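3월에 이사하고 나서 제일 먼저 손본 것은 커피였다. 예전 집에서는 물을 신경 쓴 적이 없는데, 새 동네 물로 내리니 같은 원두인데도 맛이 뭉툭했다. 원두는 늘 마시던 Akora의 중배전이고 그라인더 눈금도 그대로였다. 바뀐 것은 물뿐이라서 한 달 동안 물만 바꿔 가며 마셔 봤다.

먼저 수돗물을 그냥 끓여서 썼다. 신맛이 거의 안 나고 끝에 분필 같은 느낌이 남았다. 주전자 바닥에는 일주일 만에 하얀 자국이 생겼다. 다음으로 Boros 필터 주전자를 샀다. 냄새는 없어졌는데 맛은 절반쯤만 돌아왔다. 필터를 새로 갈면 며칠은 괜찮다가 다시 흐려진다. 필터값을 생각하면 계속 쓰기는 애매해서 지금은 밥 지을 때만 쓴다.

생수는 세 가지를 마셔 봤다. 그중에서 Brelach가 제일 나았다. 큰 병 하나가 1690원이고 하루에 400밀리리터쯤 쓰니까 부담은 크지 않다. 다만 병이 쌓이는 속도가 문제다. 분리수거 날마다 봉투 하나가 거의 페트병으로 찬다. 엘리베이터 없는 4층에 살면 이게 은근히 귀찮다.

결국 Brelach와 끓인 수돗물을 섞어 쓰는 쪽으로 정했다. 생수 300, 수돗물 100. 처음에는 반반으로 해 봤는데 분필 느낌이 그대로 남았고, 3 대 1부터는 나는 구분을 못 하겠다. 저울에 서버를 올려놓고 차례로 부으면 되니 번거롭지도 않다.
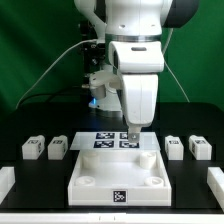

생활 기록 / 부엌

같은 실험을 Leonie Nolte도 했다. 독일에서 온 옆 부서 동료인데, 고향 물이 워낙 세서 이 정도는 연한 편이라고 한다. 내가 섞은 물과 수돗물로 각각 내린 커피를 보온병에 담아 가서 마셔 보게 했더니 수돗물 쪽이 더 좋다고 했다. 익숙한 맛이라는 이유였다. 그 뒤로 남에게 물 이야기는 잘 안 꺼낸다.

물 온도도 조금 바꿨다. 전에는 끓자마자 부었는데 지금은 뚜껑을 열고 잠깐 기다린다. 온도계는 없다. 하나 살까 하다가 기다리는 동안 컵을 데우는 것으로 충분해서 그만뒀다. 드리퍼는 Herkness 플라스틱 제품을 계속 쓴다. 도자기로 된 것도 있지만 아침에는 데우는 시간이 아깝다.

주전자 바닥의 하얀 자국은 구연산으로 지웠다. 물을 반쯤 채우고 한 숟갈 넣어 끓인 다음 삼십 분 두었다가 헹궜다. 식초로도 해 봤는데 냄새가 이틀 갔다. 구연산은 마트 세제 코너에서 샀고 한 봉지면 일 년은 쓸 것 같다.

남은 문제는 얼음이다. 여름에 아이스로 마시면 얼음이 녹은 물까지 맛에 들어가는데, 얼음 틀에 생수를 붓는 것은 아직 좀 아깝다. 지금은 필터 주전자 물로 얼려 두고 있다. 한 칸씩 꺼내 먹어 보니 냄새는 안 난다. 날이 더워지면 얼음만 바꿔서 다시 비교해 볼 생각이다.

원두는 다음 주에 떨어진다. 이번에는 Akora에서 조금 더 밝게 볶은 것으로 시켰다. 물을 바꾼 뒤로 신맛이 살아나서 예전보다 약배전이 덜 부담스럽다. 받으면 같은 비율로 먼저 내려 보고, 너무 시면 수돗물을 조금 늘려 보려고 한다.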